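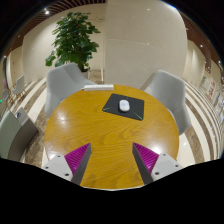
I finally gave up on the desk in the bedroom. It was too narrow, the drawer stuck, and the window behind it put a stripe of sun across the screen every afternoon until 6. So in March I sold it and moved my work out to the round table in the front room.

The table came from Fendel, the secondhand furniture place out past the rail yard. It had a tag for 555 on it and I paid that without arguing. A new one close to that size at Poulain was 1,695, and I didn't like the color as much. Mine is a yellowish brown with a lot of grain showing and a shiny finish. The finish is the part I have mixed feelings about. It wipes clean with a barely damp cloth, but it glares when the light is on, and I have moved my lamp more times than I want to admit.

A round table is a strange thing to work at. There's no corner to push things into and no back edge against a wall, so whatever you put down ends up in the open. With the desk I had a cup of pens, a tray, a stack of mail and a dead stapler, and I never saw any of it. Out here I saw all of it, and most of it went in a box the first week. I have been back to the box twice, once for tape and once for the good scissors.

What stays out is short. The power strip lives at the far side, lying flat, with its cord going off over the edge. I tried it on the floor first and got tired of crawling under there to plug in the laptop. Up top it isn't pretty, but I can reach it.
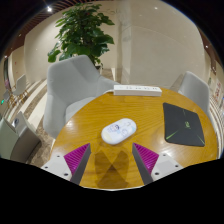
Then there's the mouse and the pad. The pad is dark with green lines on it, and it's more of a gaming look than I would pick for a front room. I bought it from Trindico for 10 dollars because the store was out of plain ones. I do need it, though. The mouse skipped when I used it straight on the varnish, and it doesn't on the pad. The mouse itself is white with a little cartoon printed on the top in pale colors. I had a plain black one before that and kept losing it in my bag.

For seating I just use what was already in the room. The chairs are light gray and upholstered, and they're fine for a couple of hours. After that my back wants something else and I get up and walk to the kitchen — probably a good thing.

The rule I'm trying to keep is that the laptop gets put away before dinner. The strip can stay where it is. The mouse and pad go on the shelf with the Plonilano catalogs, when I remember. So far I remember up to half the time. Next I want to find a clip for that cord, and maybe a cloth for the end of the table that takes the hot plates.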